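Müll einsammeln für die Wissenschaft: Brurno lässt Roboter bei Leuten zu Hause in die Lehre gehen

13. Oktober 2025 – von Heidrun Auer

Wer mich kennt, weiß, dass ich Aufräumen für eine der langweiligsten Tätigkeiten überhaupt halte. Und jetzt habe ich eine gute Stunde lang mit Bart De Graaf über nichts anderes gesprochen, freiwillig! De Graaf leitet bei Brurno das Projekt Pitora, und dort sollen Roboter lernen, wie man ein ganz normales Wohnzimmer in Ordnung bringt. Vorgemacht wird ihnen das von Hand.

Im September ist die erste Runde zu Ende gegangen. 831 Vorführungen sind dabei zusammengekommen, alle in bewohnten Wohnungen aufgenommen, keine einzige im Labor. Bis zum Frühjahr sollen es 2352 werden. „Wir hatten vorher eine nachgebaute Wohnung in der Halle, mit Sofa und Couchtisch und allem“, erzählt De Graaf. „Da lag dann immer dieselbe Decke immer gleich schief. Die Modelle fanden das großartig. Bei echten Familien waren sie verloren.“

Das Prinzip ist schnell erklärt: Man nimmt in jede Hand einen Greifer mit zwei Fingern und erledigt damit, was man sonst mit den eigenen Händen tun würde. Eine Kamera am Greifer läuft mit, und aus den Aufnahmen wird später berechnet, wie sich ein Roboterarm bewegen müsste. Fernsteuerung hat das Team auch ausprobiert, mit Konsole und Arm auf Rollen. Roos Van Wijk, die die Teilnehmenden einweist, war davon nur mäßig begeistert. Eine leere Chipstüte vom Teppich zu fischen habe per Fernsteuerung gern mal drei Minuten gedauert, sagt sie, und den Arm habe man vorher ja auch noch die Treppe hochtragen müssen.

Ich durfte es im Büro von Brurno selbst versuchen und kann berichten: Es ist viel schwerer, als es aussieht. Man drückt zu fest, dann zu locker, dann dreht man das Handgelenk so, wie es kein Roboterarm mitmachen würde (Van Wijk hat sehr freundlich dazu geschwiegen). Nach einer Weile wird es besser – angeblich hat man den Bogen nach einem Nachmittag raus.
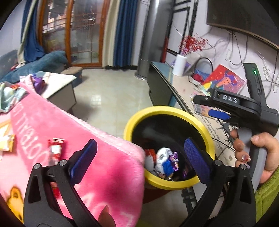
Verpackungsmüll gehört bei Pitora zu den beliebtesten Übungen, und zu den gemeinsten. Die Folie knistert, glänzt und gibt nach, und jedes Stück lässt sich anders fassen. Im gelben Eimer liegen schon eine zerknüllte weiße Tüte und lila glänzende Papierchen, auf der rosa Fleecedecke daneben warten noch zwei Snacktüten. Für Bujar Kadrić, der die Aufnahmen auswertet, ist gerade so eine weiche Decke spannend, weil ein Greifer leicht ein Stück Stoff miterwischt. Solche Fehlgriffe werden bei ihm eigens markiert und bleiben im Datensatz.

Wie es weitergeht? Für die zweite Runde sucht Brurno noch Haushalte im Raum Tisley. Mehr als 1000 Anfragen liegen laut De Graaf bereits vor, Wohnungen mit kleinen Kindern oder Haustieren werden aber weiterhin gern genommen. Die Greifer kommen per Kurier, die Einweisung macht Van Wijk am Telefon. Ich habe mich übrigens auch angemeldet – mein Wohnzimmer hätte es nötig.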